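Filed under: Project Updates / Shared Workshop Builds

Proris build, progress note, June 10, 2024

Hi all — so the second payment came through and I've spent most of it already (receipts are in the folder, please don't look too hard at the connector order, I bought the wrong ones the first time). The big news is that both arms now run off the same controller! I had them on separate boards until last month and they never agreed on timing, which made anything two-handed a mess.

The wrist cameras are mounted too. I'm using them mostly for the soft stuff, bags and baskets, where a strap can flop anywhere and the head camera just doesn't see it well enough.

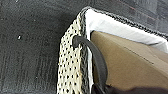 Wrist camera, looking down on the mesh-sided container and its black strap.

Straps are still my weak spot. I ran 23 strap grabs on the last full bench day and 15 of them held, and the misses were nearly all the finger coming in too low. I want to try a thinner fingertip before I touch the software again — the Skuvau pads are nice and grippy but they're fat.

Boxes are a different story and a lot more fun. With a gripper on either side I can finally work on squeezing evenly, and I've been fiddling with how hard each arm pushes.

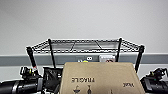

The left side still lags a hair behind the right, so I've slowed both down to match and I'll tune it properly once the new cables are in. Those are on order and should take about 7 days.

Still to buy: fingertips, a spare wrist camera, and a better power supply (this one whines, and the folks at the next bench have noticed). I'd like to keep the October demo date if that works for you. I'll send the parts list separately.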